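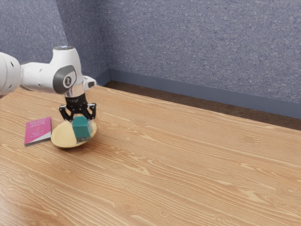
Issue 13

Recording a cube-to-plate task by remote control

This tutorial covers one task, placing a cube on a plate, recorded in the Drutolura simulator with the Endusora handset. You need a working Plisden install and a calibrated handset. If the arm drifts when you let go of the trigger, redo calibration first.

Load the tabletop scene and set the handset to relative mode. In absolute mode the arm jumps to match your hand as soon as you press the trigger, and the jump goes into the recording. Set translation scale to 2 for the reach and leave rotation scale at 1.

Open both the room view and the close views. Use the room view for the reach and the carry. For the last part of the approach, switch your eyes to a close view and keep them there until the fingers shut. 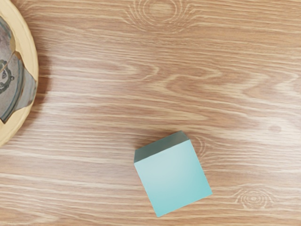 Setup / Object poses

Randomize the cube's position and yaw on every reset. A cube lying at an angle to the table edge needs a wrist turn before the descent. Make that turn high, stop, then go straight down. Turning and descending together tends to clip a corner.

Check the close view before you press record. If the cube is outside it, move the arm, not the cube. Poses edited by hand are not written to the reset log, and Woo will refuse the episode at import.
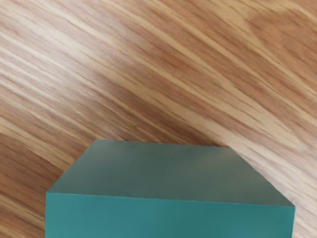

Close view, cube at the lower edge.

Line up on the top face. Its near and far edges should sit level in the view; if they slope, correct the yaw in small steps. Lower until the finger tips are past the middle of the cube, then squeeze the trigger fully and hold. Wait 4 frames before lifting so that the closed state is recorded.

Lift clear of the plate rim and carry at a steady speed. Pauses are learned along with everything else. If you have to stop and think, discard the episode. 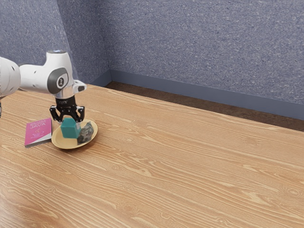
Release height matters more than the exact spot on the plate. Open the fingers with the cube just above the surface or touching it. From higher up it bounces, and with clutter on the plate it may tip. Retreat straight up before moving sideways.

Press stop once the arm is clear, mark the episode pass or fail, and reset. Record 13 passes before the first training run. Keep the failures in a separate folder; the Plisden loader reads every subfolder unless the path is set explicitly:

data_path = episodes/pass

Next: replaying episodes and trimming idle frames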